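# Sprechnotizen: »Savchuk«, der neue Film von Oleksandra Skoryk

Filmclub, Fassung vom 05/06/2023

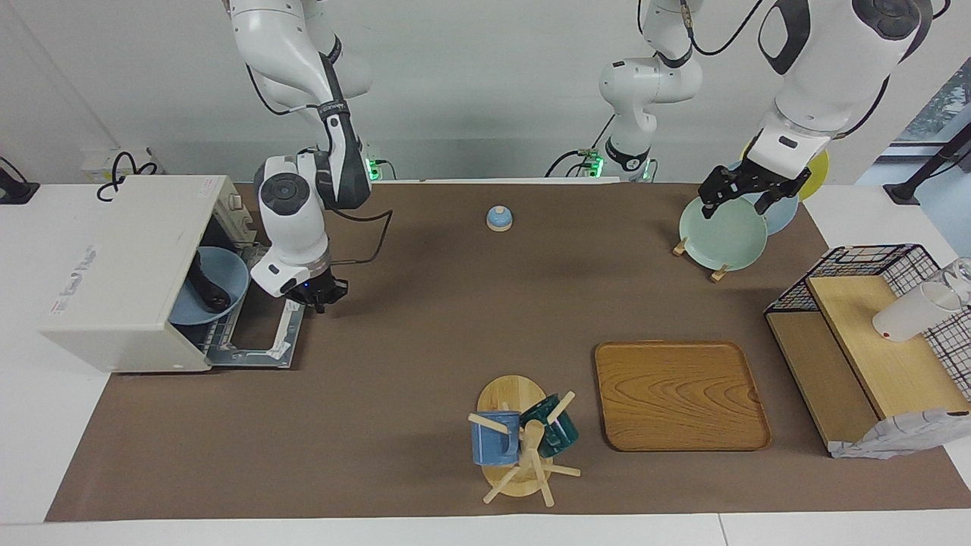

Guten Abend erst mal, und schön, dass wieder so viele gekommen sind! (kurz warten, bis hinten alle sitzen)

- Mit der Meldung anfangen: Skoryk dreht wieder, und zwar eine Tragikomödie über den Kunstfälscher Savchuk. Produziert wird bei Trimmont, Drehstart ist im September.
- Wer ihren Erstling »Derkorel« bei uns gesehen hat, weiß, wie gern sie Leute zeigt, die sich um Kopf und Kragen reden – an die Szene beim Notar erinnern, die habe ich bestimmt schon fünfmal gesehen und lache immer noch.
- Zur Vorlage: ein Roman, 165 Seiten, an einem verregneten Nachmittag gut zu schaffen. Savchuk malt darin 12 Landschaften, die er einem vergessenen Maler unterschiebt, und verliebt sich ausgerechnet in die Gutachterin.
- Besetzung ist noch offen, da bitte nicht ins Spekulieren geraten (ich kenne mich).
- Ausschnitt aus »Derkorel« zeigen, ab Minute 19. Licht aus!
- Danach Fragen. Das Reneo schließt heute pünktlich, die Getränke also bitte vorher zahlen.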